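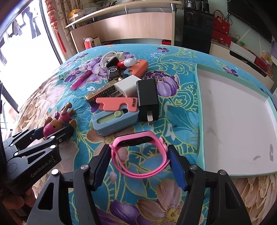 colinh
Has anyone here had luck fixing dye on silk scarves at home? I've done 14 now and the Jevel colours keep going dull on me after steaming, the purples worst of all. I'm after big flowers with swirling leaf outlines on turquoise, like the bedspread, and so far I get mud – lovely mud, but mud.

Sedgwick
Oh, I feel for you! Try steaming for 2 hours, wrapped in plain newsprint, and let them rest a good day before you rinse.

maree_p
Two hours is far too long for light silk, sorry Sedgwick. I'd do half that.

colinh
Thanks both, I'll try one each way.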